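Komgate 腌菜与家常饭小组
冬季例会会议记录

日期：12月6日，星期日
地点：Sumura 活动中心，一楼厨房旁边的房间
主持：Tihomir Softić
记录：本人（轮流担任，这次轮到我。如有用词不妥，请各位直接在纸上改，或者下次开会时告诉我。）
出席：15人
请假：Clutulitz 的会员因班车停运没有到场，他们事先寄来了书面意见，已在第三项和第五项中宣读。

一、确认上次记录

上次的例会在8月举行。记录已提前发给大家。有一位会员指出，第四项里把“酸黄瓜”写成了“酸黄豆”，意思完全不同，应当更正。其他内容没有异议，记录通过。

二、秋季腌卷心菜活动的回顾

主持人先介绍情况。今年秋天的活动，卷心菜仍然向 Tomić 订购，费用合计1096元，包括运费，不包括盐和香料。菜的质量总体令人满意，外层叶子有一些虫眼，剥掉以后里面是好的。送货比约定晚了半天，所以第一天下午很多人坐着等，晚上又做到很晚。大家同意明年在订单上写清楚送货的时间段，并且留下活动中心门房的电话。

有会员问，切好的菜为什么这次有粗有细。负责切菜的几位回答，一部分是用刨子刨的，一部分是用刀切的，后来混在同一个桶里。粗的部分发酵比较慢，开桶的时候可以尝出区别。讨论后决定：明年刨的和切的分开装桶，桶上贴纸条，写明切法和入桶的日子。

关于成品的分配，有两位会员觉得按人头分不公平，因为有的家庭来了三个人干活，有的家庭只来了一个。主持人提出可以按干活的半天数来计算。这个问题谈了比较长的时间，没有得到一致意见，留到下次。

三、盐的用量

这一项是 Clutulitz 的会员要求列入的。他们在信中写道，今年的酸菜比往年咸，家里有老人，吃以前必须用水泡，泡过以后酸味也跟着没有了，很可惜。

记录人查了本子，今年入桶的盐与去年按同样的比例称量。但是几位会员想起来，称过的盐揉进菜里以后，有人看见菜不出水，又用手另外加了盐，这一部分没有称，也没有记。大家认为这很可能就是偏咸的原因。

讨论中提出以下几点：

菜不出水，应当再揉，或者压上石头等一个晚上，不应当马上加盐。
所有的盐在开始以前一次称好，分成小袋，每桶一袋。盐的大包装收进柜子，不放在工作台上。
粗盐和细盐不要混着用。用勺子量的时候，同样一勺，细盐要重得多。

会上还顺便谈到聚餐时桌上的调料。上次聚餐，酸菜汤端上来已经偏咸，但是有些人习惯先撒后尝。有会员建议汤里少放盐，每张桌子上另外放调料瓶，各人自己加。瓶盖上孔的大小也值得注意，孔大的一下子倒出很多，孔小的遇到潮气容易堵。
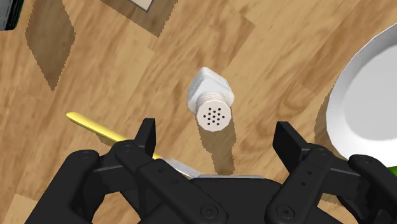

Tihomir Softić 表示不太赞成这个办法，他说酸菜汤的盐必须在煮的时候放，后来撒上去的盐只在表面，喝起来先咸后淡，而且肉和土豆里面没有味道；如果一定要照顾口味淡的人，不如另煮一小锅。对此有会员回答，另煮一小锅需要多一个灶眼，厨房里现在只有一个灶眼是空的，要先问活动中心。

决定：明年的腌菜用盐按本子上的比例减少一点，先在一个桶里试做，其余的桶不变，开桶时大家对比。聚餐的汤由当天掌勺的人决定，桌上照旧放调料。

四、新年聚餐的准备

聚餐的主菜定为卷心菜肉卷，配土豆泥，汤是酸菜汤，不吃肉的人有蘑菇和米饭做馅的一种。去年的肉卷不够分，最后到的客人只吃到了土豆。今年计划准备约200个，提前一天下午开始包。

整棵酸卷心菜和新鲜卷心菜哪一种更适合包肉卷，意见分成两边。赞成酸叶子的人说，味道本来应当如此，用新鲜叶子做出来的是另外一道菜。赞成新鲜叶子的人说，孩子们比较容易接受，叶子烫软以后也不容易破。主持人请大家不要再争，两种都做，分开放在不同的锅里。

关于新鲜叶子的处理，会上有经验的会员讲了做法，记录如下，方便第一次来帮忙的人：先用刀沿着菜心转一圈，把硬的部分挖出来，然后整棵放进滚水，外面的叶子软了就剥下一层，再放回去。叶子背面的粗梗要用刀平着削薄，否则卷的时候会裂。挖菜心需要小一点的尖刀，长刀适合切丝，也适合把整棵菜对半切开。去年有人用长刀挖菜心，差一点切到手，请大家注意。

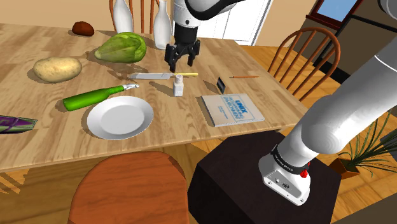

图二：木桌上的绿色卷心菜与长刀

刀具不够用的问题再次提出。活动中心的刀很钝，大家同意自己带刀来，刀柄上贴胶布写名字，用布包好带来，结束后当场带走。磨刀的事情由两位会员在前一天上午完成。请自带围裙，活动中心的围裙只有大号的。

桌子的摆放与去年相同：靠窗的一边包肉卷，靠门的一边切菜，中间留出走路的地方，端热锅的人从那里通过。孩子可以帮忙摆盘子和折餐巾，切菜的一边请不要让孩子进去。

五、会费和其他开支

现金盒里的钱与账本核对过，数目相符。买菜的1096元已经从会费里付清，收据贴在账本的最后一页。

Clutulitz 的会员在信里问，路远的人是否可以只交一半会费，他们一年里只能来两次左右。有人表示理解，也有人担心以后大家都找理由。最后商定会费不变，但是他们的车费在聚餐那次由小组承担，请保留车票。

旧的陶缸有2个出现裂纹，其中一个已经漏水。漏水的不再使用，可以放在院子里种花；另一个请懂行的人看过以后再决定。买新缸的价格由记录人去打听，下次报告。

六、其他事项

冷藏室的钥匙现在不知道在谁手里，请拿着钥匙的会员尽快还给门房。

有会员希望冬天办一次讲座，介绍不同地方的发酵蔬菜，例如四川泡菜、韩国泡菜和我们自己的做法有什么不同。大家很感兴趣。主持人说可以，但是请提出的人自己联系讲的人，并且先问清楚要不要费用。

还有人提到，上次借出去的大木刨没有归还。借的人当场承认在自己家地下室，答应聚餐以前带来，刀片也会换新的。

酸菜汁请不要倒掉。需要的会员可以自带玻璃瓶来装，先到先得，瓶子请洗干净并且晾干。

七、下次例会

时间在新年聚餐以后再定，地点不变。未完成的事项：成品的分配方法、新缸的价格、多用一个灶眼的申请。

会议在下午结束，之后大家一起品尝了第一桶酸菜。多数人说酸度合适，盐的意见见第三项。

记录已由主持人看过并签字。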